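Ticket 2362
Product: Zarel wireless rain gauge with indoor console
Software: Trutus station logger
Site: Clondthorpe allotments
Opened: November 2020
Status: Resolved
Subject: Gauge reports heavy rain on dry nights

Original report

Hello all. First, I love this little station and I've been boring the whole allotment with it since the summer, so please read this as a puzzle and not a grumble!

The rain figures have gone wrong. Most days the gauge agrees very well with the old copper one by the water butts, and then we get a night with no rain whatsoever and the console shows a downpour. The worst so far was nearly 23 mm between supper and breakfast. The paths were dusty, the copper gauge had nothing in it and the lids I leave upturned on the bench were bone dry. Lovely night, lots of stars, and according to my records we should have been bailing out the leeks.

The temperature, wind and pressure readings all look right. It is only the rain.

Set-up: the gauge sits on a Shojaei side bracket, halfway up the same pole as the wind cups. The pole is strapped to the end post of the tool shed. Batteries are fresh. The console is indoors on the shelf by the seed tins and talks to the logger over its cable.

What I've tried so far:
Changed the batteries again, in case the new ones were duds.
Restarted the console.
Cleared a very small snail out of the funnel (returned to the compost heap in good health).
Cleared the day's total and let it start afresh.

None of it made any difference, and we had another dry-night downpour the very next evening.

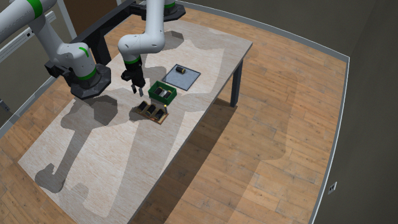 Another user replied that they'd had the same thing with theirs for most of a winter, and that before anyone blamed the gauge it was worth finding out whether the false rain arrived in a burst or in a steady dribble. A burst usually means the bucket is being knocked. A dribble is more likely to be dew, or a leaky gutter nearby, or somebody's sprinkler.

Update: the shape of the false rain

What a good suggestion, thank you. I hadn't thought to look at it that way. I went back through the Trutus log at the finest setting, which I'd never opened before (it's under View, then Detail, then tick Raw Tips) and it is a treasure trove! Every tip of the bucket gets its own line with a time next to it.

On proper rainy days the tips come along in a believable way, slow at first, then quicker, then tailing off. On the dry nights they come in clumps. There'll be a crowd of them in the same few seconds, then a long quiet stretch, then another crowd. No dribble at all, so I've crossed off dew. We have no gutter on that side of the shed and the sprinklers are all packed away until spring.

Support reply

Thanks for the clear notes. The raw tips are just what we needed. Before we look at mounting, please do a jug test so we can rule out the switch inside the gauge counting each tip more than once.

Take the gauge off its bracket and stand it level, indoors if you can.
Fill the measuring cup that came in the box up to the line.
Pour it into the funnel very slowly. A steady thin trickle is ideal. If you can hear the bucket clattering, you are pouring too fast.
When the funnel has drained, read the number of raw tips in the logger.
Keep repeating until the test jug is empty, and compare your total with the figure printed on the calibration slip.

Please leave the logger running throughout and don't clear the daily total between cups.

Update: jug test

Done, and I enjoyed it far more than I should have. My slip says 174 tips for the full jug. I got 174 on the first go, and on the second go I got the same again, which made me shout out loud in the kitchen. I don't think there's a thing wrong with the bucket or the switch. What a beautifully made bit of kit.

I also tried tapping the side of the gauge with a wooden spoon, because I was curious. A light tap did nothing. A firm tap, repeated, got the bucket rocking to and fro, and a whole clump of tips appeared in the log looking just like the ones from the dry nights.

So then I put the wind speed next to the raw tips (same Detail page, tick Gust as well) and every clump lines up with a strong gust from the west. Every single one! The wet days had a few hidden among the real rain too, so I expect some of my totals there are a bit high.

Support reply

That is very neat work and it gives us the answer. The gauge is healthy. The pole is swaying in a westerly and the side bracket passes the movement straight to the bucket. We see this fairly often when the rain gauge shares a pole with the wind cups.

The cups need to be high and out in the open. The rain gauge would like to be low, level and very still. Please move it to a short post of its own, set firmly in the ground, well clear of the shed and anything tall. Check it with a spirit level in both directions once the post has settled, as the ground often moves a little in the first week.

If you can't fit a second post, a brace from the pole to the shed wall will help, but it won't cure the problem altogether.

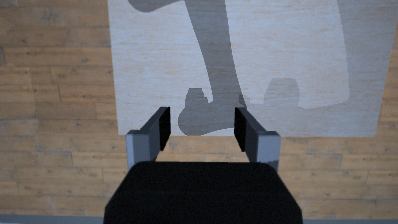

Can the false tips be taken out of the old records without losing the real rain?
The logger lets you mark any stretch of raw tips as void, and the daily and monthly totals are worked out again without them. The original lines stay in the file, so a mistake can be undone.

Update: new post

We have a post! It's the sawn-off end of an old fence post, sunk nice and deep with rubble packed in round it, out past the rhubarb where there's nothing to shelter it. The Shojaei bracket wouldn't go flat on top so I turned it over and used the longer screws. It looks a bit odd but it's dead level and I can lean my full weight on it without a wobble.

We've since had a properly wild night, with the wind straight out of the west and the shed door banging, and the rain total in the morning was zero. Zero! The copper gauge agreed. Two days later it rained all afternoon and the pair of them matched so closely I couldn't tell them apart.

I've voided the clumps on the dry nights. The mixed days are slower going as I'm checking each one against the gusts, and I'll probably still be at it in December, but I'm happy as anything doing it with a pot of tea.

Support reply

Delighted to hear it. We'll add a line about shared poles to the fitting notes. Please check the level again after the first hard frost. Closing the ticket now, and you can reopen it by replying here if the clumps come back.

Ticket closed.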